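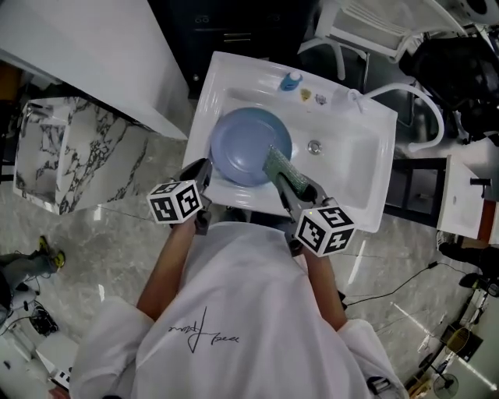
Mudgate Families Club, Games Night Team

Frequently Asked Questions

We get a lot of the same questions by email (and in the cereal aisle!), so here are the answers. If yours isn't on the page, write to us anyway. We love mail.

What is Games Night?
Board games, card games, supper and a whole lot of noise. It happens once a month from September through June in the big room at 528 Nkuna Street. Families come, couples come, grandparents come by themselves and end up running the rummy table. You don't need to know how to play anything!

What time should we get there?
Doors open at 5:30 pm and we eat at 6. Games start when the plates are cleared and go until 8:30, or 9 if there's a big finish going on somewhere. Come late if you have to. Soccer practice exists, we know.

Do we have to be members?
Not for your first visit. After that we'd ask you to join, and one membership covers everyone who lives under your roof, including the exchange student and the uncle on the couch. Forms are on the table by the door.

How much is it?
Members pay $3 per person for supper, and kids under five eat free. Games are free for everybody. Please bring small bills if you can, we run out of ones every single time.

What's for supper?
It changes! January is always chili, March is always baked potatoes with everything you can think of to pile on top, and the rest depends on who's cooking and what looked good at the store. There is a meat-free pot every month. If you have an allergy, email us by the week before and we'll write back with the full ingredient list.

Can I bring a dessert?
Oh, please do. Put a card next to it saying what's in it, and put your name on the bottom of the dish. We still have a glass pie plate from last spring that would like to go home.

Which games do you have?
More than 100 now, thanks to the Prakcombe library sale, where we went a little wild. We've got the classics, lots of cooperative games for families where somebody always cries over losing (ours included), a shelf for little ones and a few monsters that take the whole evening. The list is taped inside the cupboard door. Newest arrivals are Trornurport, a harbor-building game with gorgeous little boats, and a second copy of it, after what happened at the first one's table.

What is the age range for Trornurport?
The box says ten and up. We've had eight-year-olds beat the adults at it, so use your own judgment. It takes an hour and a half once you know the rules and quite a bit longer the first time. Hannelore Meinecke is happy to teach it, and she teaches it really well, with voices for all the harbor masters.

Can we bring our own games?
Yes yes yes! Put a sticker on the lid so it doesn't get shelved with ours. If it has hundreds of tiny pieces, maybe keep it up on the high tables away from the toddlers.

Can we borrow games to take home?
Members can take one home until the next Games Night. Write it in the green notebook. If a piece goes missing, tell us and don't feel bad about it, just say which piece. We have a coffee can full of spare pawns and dice and can usually work something out.

What is the big jigsaw in the corner?
That would be our 1,028-piece pride and joy. Anyone can sit down and add to it. It stays out on its own board from month to month, so please no drinks on that table, and please don't pocket the last piece so you can be the one to finish. (It has been tried. Twice.)

My kids are shy. Will they be okay?
Lots of ours were too! We keep a quieter table at the far end with drawing things and simple matching games, and nobody gets pushed into joining. Most kids watch for a while first. You're welcome to sit with them all night if that's what works.

Can I drop my kids off?
Under 12, a grown-up needs to stay. Twelve and up can come on their own with a signed form, and we need a phone number where you'll pick up.

Is there parking?
There's a small lot behind the building and street parking on Nkuna. The lot fills up by 6. Ramp access is from the lot side, and the restrooms are on the same floor as the games.

Do you ever cancel?
Only for snow. If the Mudgate schools close, we close. We'll send an email by 2 pm.

Is there a tournament?
There is! It's in June and it's completely ridiculous and wonderful. You play in pairs, names drawn from a hat, so a second grader might get teamed up with her dentist. Sign-up starts at the April night and the trophy is a bowling pin somebody painted gold. Last year's final went to a tiebreaker in speed dominoes and I still haven't got my voice back.

How do I get on the email list?
Add your address to the sheet by the door or send us a note with "Games Night" in the subject line. One email a month, plus the snow ones.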